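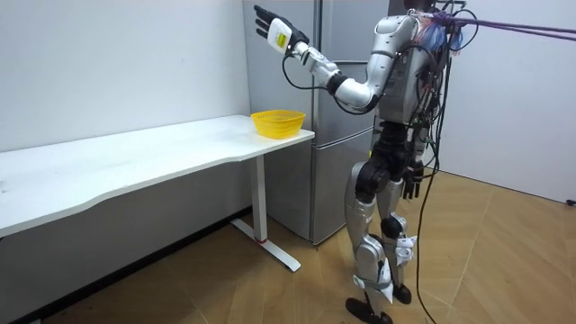 Humanoid robot at a white table, one arm raised.

Moving a paid archive off Cerby after a payout hold

Updated Tue 16 May

These steps cover a Cerby creator account that has been placed on payout hold but can still be logged into. If login is already disabled, skip to step 5. The procedure was tested on two accounts, one with 81 paid posts and one with 47. Menu names are those of the desktop site. The mobile app does not include the export screen.

A payout hold stops transfers to your bank. It does not stop new subscriptions, so subscribers can go on being charged while you are unable to withdraw. Decide early whether you want that. Pausing renewals is under Earnings, Subscriptions, Pause all, and it can be undone.

Step 1. Save the hold notice
Open the notice in the message center and save it as a PDF. Save the email version too, with full headers. The two often carry different reference codes, and the payment processor (Trestness, for most accounts opened since January) will ask for the one in the email. Do not reply to the notice yet. A reply opens a ticket, and on both test accounts the export button was grayed out while a ticket was open.

Step 2. Export the ledger
Go to Earnings, Statements, and choose CSV. Set the date range by hand. "All time" returns only the current tax year. Check that the file has these columns:

transaction_id
gross
fee
net
reserve
status

If the reserve column is missing, you have the summary file. Go back and tick "Include held funds." Add up the reserve column and compare it to the balance on the dashboard. A small mismatch is usually a pending refund. A large one should be written down with the date and time you saw it.

Step 3. Export the posts
The post export comes as a set of zip files, split at 5 GB. Download them one at a time. Parallel downloads time out, and the links stay live for only 8 hours after they are made. Each zip holds the media and a JSON file with captions, prices and publish dates.

Comments are left out. If you need them, print the post page to PDF with all threads expanded.
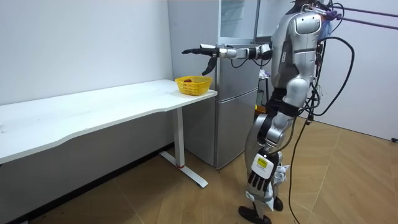
Direct messages are also left out, and so are custom orders. For custom orders, open each order page and save it separately, including the consent and release forms if any were attached. Processors ask for those forms more than anything else, and a missing form is treated as a form that never existed. Name the files by order number and keep them in one folder.

Step 4. Check the files
Unpack every zip before you do anything else on the account. Swai is a free command-line tool that compares the JSON to the media folder and lists whatever is missing:

swai check ./export --manifest posts.json

An exit code of 0 means every file was found. Code 2 means at least one file is missing or empty, and the report gives the post ID. Re-export that month only. If the same post fails twice, it has probably been removed by moderation — save the report, as it shows the post was on the account when the export was made.

Step 5. Ask for a review
Write to the processor and to Cerby in separate emails on the same day. Keep each one under a page. State the account name, the reference code, the amount held and the date of the notice. Ask which rule was applied and to which posts. Attach the ledger, but leave the media out of the first message.
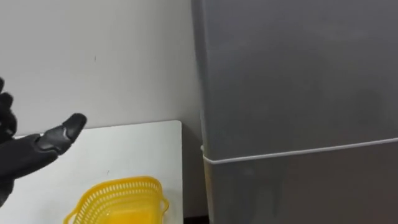 One reader wrote in to say that the order matters here: the processor answered within the week, while Cerby would only quote the general terms until it was sent a copy of that answer. The same reader was told the reserve would be released in two parts, and had to ask for the second part in writing.

Step 6. Load the archive elsewhere
Trukusix accepts the Cerby JSON without changes, apart from prices, which must be in cents. Import everything as draft. Check the new host's content rules against your captions before publishing, as some word filters run on old posts at import and a blocked caption will hold up the whole batch. Match the publish dates by ticking "Keep original date" on the second import screen — this box is off by default.

Subscribers are not carried over. Cerby's terms bar bulk messages with outside links, so put the new address in your profile text if outside links are enabled there.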